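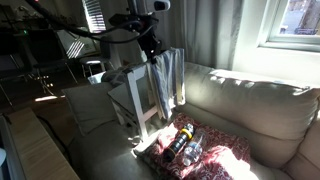
## Shared lounge: clearing the seating before the March clean

Residents of Dollholm House are reminded that the upholstery in the first-floor lounge will be cleaned in March. The work will be carried out by Lozano, which also cleaned the stair carpets last year. All seating must be clear by 8 in the morning on the day shown on the lounge door.

The sofa by the window has become a resting place for household articles of every kind. A small chair, cloths, a torch and a water bottle do not belong on a seat cushion, and the cleaners are not permitted to move residents' belongings. Any sofa found with articles on it will be left out of the clean, and a second visit cannot be arranged before the summer.

### Cloths and covers

Printed and striped cloths should be shaken out, folded and taken back to residents' own rooms. Deep reds in particular may lose colour onto pale upholstery if they are left on damp cushions, and the management cannot accept claims for marks caused in this way. Cloths left in full sun on the seats are also liable to fade. Residents who wish to protect the sofa from daily use may continue to do so once the covers are dry, which Lozano advises will be the following morning.
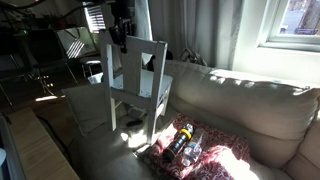 Small chairs and stools should stand on the floor. Painted legs can leave scuffs on light fabric, and narrow feet press hard into the filling of a seat cushion. Where the paint on a chair is worn, the owner is asked to touch it up or to take the chair to the repairs table, which is open to all residents on the ground floor. White paint and fine sandpaper are kept there and may be used free of charge.

Torches should be returned to their owners' rooms or to the shelf beside the fuse cupboard. Drinks bottles should be emptied and taken to the kitchen. Loose cushions may stay on the sofas, as they are included in the clean, but any small items lying beneath or between them should be removed beforehand.

### Curtains and windows

The curtains will not be taken down on this occasion. Residents are asked to draw them fully open the evening before, to raise the blinds, and to remove any fabric resting along the back of the sofa.

### Costs and storage

The charge for the clean is £429 and will be met from the furnishings fund. No contribution is sought from individual residents. Lidded storage boxes supplied by Gikex may be borrowed from the office in Room 37 and should be returned by the end of the month. Questions may be put to the office on extension 167.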